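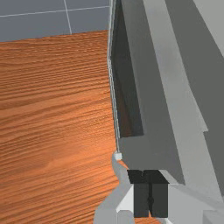
Practice runs before the real arm moves

Shanthi Talukder has been building a robot arm in the Brikala shared workshop since March, and she talks about it the way other people talk about a new puppy. When we met on June 23, 2022, she had her laptop open before I had found a chair.

"Look at the wood grain!" she said. "I spent a whole evening on that. The arm doesn't care, but I do."

The arm she means lives in a simulator for now. Its gripper has two black fingers, nearly closed in the view she showed me, with a bright orange-brown wooden surface on one side and a big plain gray cabinet-like structure on the other. The real one is bolted to a bench at the back of the shop, and it won't go near any furniture until its digital twin has had plenty of practice.

"I tried it the other way first," she told me, laughing. "I wrote some code, pressed go, and it punched a shelf. So now everything gets rehearsed."

Her long-term goal is an arm that can fetch things in a kitchen. The current job is smaller: move the gripper around close to a cabinet without touching it. She calls this version Vinham, after the street she grew up on. The one before it was Erkent, and it is mostly spare parts these days.

"Erkent had 3D printed fingers that bent if you looked at them," she said. "I printed 56 of them before I gave up and changed the design. Fifty-six! I still have a jar of them at home."

The cabinet in the simulator has no handles and no lettering, just panels and ledges. I asked whether she planned to dress it up like the wood.

"Handles are next," she said. "I want to get the distances right first. If the edges are wrong, the arm learns the wrong thing, and then it's back to punching shelves."

She runs her tests in batches of 88, usually overnight - a number she picked because of piano keys - and reads the results over breakfast. Four people from the workshop now follow along, and one of them is copying the whole setup for a smaller arm.

Her advice for anyone tempted to start is to pick one movement and stay with it. "Mine was just closing the fingers," she said. "I did a little dance when it worked. Come back when we get to drawers, I'll probably do another one."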